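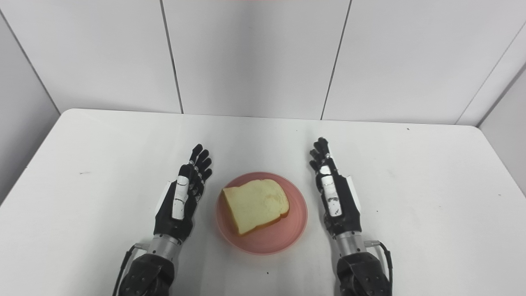
Über uns

Schön, dass Sie hergefunden haben! Wir sind die Robotik-AG Tenix, ein Zusammenschluss von Schülerinnen und Schülern der Jahrgänge neun bis dreizehn, die ihre Nachmittage freiwillig (und manchmal auch noch ein Stück vom Abend) mit Gelenken, Kabeln und Programmzeilen verbringen. Der Name stammt von unserem allerersten Fahrroboter, einem ziemlich eigensinnigen Gefährt aus Baukastenteilen, das bei seinem einzigen Wettbewerb im Kreis fuhr und trotzdem mit großem Applaus verabschiedet wurde. Den Roboter gibt es längst nicht mehr, der Name ist geblieben.

Zu Hause sind wir in der Eder-Schule, im Untergeschoss des Werkstatttrakts, gleich hinter dem Fahrradkeller. Wer zum ersten Mal kommt, läuft meistens daran vorbei. Folgen Sie einfach dem Geräusch der Standbohrmaschine, oder klopfen Sie an alle Türen, irgendeine ist die richtige. Unser Raum misst 80 Quadratmeter, das klingt nach viel, bis man die Regale, die beiden Werkbänke, den 3D-Drucker und die Jacken von allen abzieht.

Womit wir uns beschäftigen

Angefangen haben wir mit Fahrrobotern, die Linien folgen und Hindernissen ausweichen. Das machen wir für die Jüngeren weiterhin, und es ist immer noch der beste Einstieg, den wir kennen. Seit zwei Schuljahren beschäftigt sich die Gruppe der Älteren aber vor allem mit Händen. Eine Hand, die zufassen kann, ohne etwas zu zerdrücken, ist eine wunderbar schwierige Aufgabe, an der man Mechanik, Informatik und eine gehörige Portion Geduld auf einmal lernt!

Unser Projekt dazu heißt „Frühstückstisch“. Die Idee entstand, wie könnte es anders sein, beim Essen. Wir wollten weg von den Holzwürfeln, mit denen wir lange geübt hatten, und hin zu Dingen, die jeder von uns morgens in der Hand hält: ein Teller, eine Scheibe Toastbrot, später auch ein Becher. Brot ist weich, gibt nach und sieht jedes Mal ein wenig anders aus, und ein Teller mit flachem Rand will erst einmal von der richtigen Seite angefasst werden. Wir haben über die Frage, wo die Finger am besten ansetzen, schon ganze Nachmittage diskutiert, einschließlich Kreidezeichnungen auf dem Fußboden. 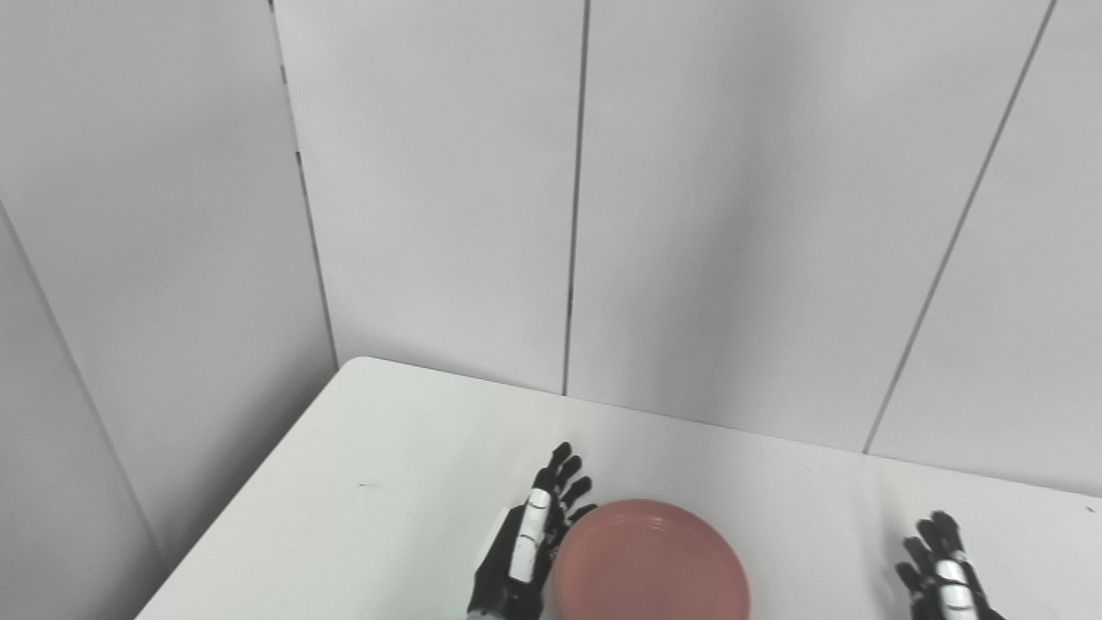

Projekt „Frühstückstisch“: beide Hände am Tisch, der Teller dazwischen.

Jeden Durchgang tragen wir in unser Laborbuch ein, mit Aufgabe, Einstellung und einer kurzen Bemerkung. Inzwischen stehen dort 487 Einträge, und die Bemerkungen reichen von „gut“ über „Brot gewendet, war nicht der Plan“ bis hin zu einer sehr schönen Zeichnung eines Krümels. Wir lesen gern darin, auch in den alten Seiten, und wer neu dazukommt, bekommt das Buch als Erstes in die Hand gedrückt.

Wie wir arbeiten

Wir treffen uns zweimal in der Woche nach der sechsten Stunde. Am Anfang sitzen alle zusammen und erzählen, woran sie gerade hängen, danach geht jede Kleingruppe an ihren Platz. Die Älteren betreuen die Jüngeren, und zwar so, dass sie möglichst wenig selbst anfassen (das fällt manchen schwer, gehört aber dazu). Vorkenntnisse braucht niemand. Wer noch nie eine Zeile programmiert hat, ist uns genauso lieb wie jemand, der zu Hause schon den halben Rasenmäher umgebaut hat.

Wer uns hilft

Ohne Unterstützung ginge das alles nicht. Der Feinmechanikbetrieb Durker fertigt uns Kleinteile, die wir selbst nicht sauber hinbekommen, und nimmt jedes Jahr zwei von uns ins Praktikum. Vom Förderverein erhalten wir jährlich 500 Euro für Verbrauchsmaterial, und beim letzten Sommerfest kamen durch den Kuchenverkauf und großzügige Eltern 3393 Euro zusammen, über die wir uns bis heute freuen. Allen, die gebacken, gespendet oder abgewaschen haben: herzlichen Dank!

Mitmachen und vorbeischauen

Im November öffnen wir unsere Werkstatt wieder für Familien und Neugierige. Der Termin hängt am Schwarzen Brett neben dem Sekretariat. Neue Mitglieder nehmen wir das ganze Schuljahr über auf, eine kurze Nachricht über das Sekretariat genügt. Bringen Sie beziehungsweise bringt ihr gern Fragen mit, und feste Schuhe, der Boden im Untergeschoss ist kalt.

Stand dieser Seite: 25. Oktober 2022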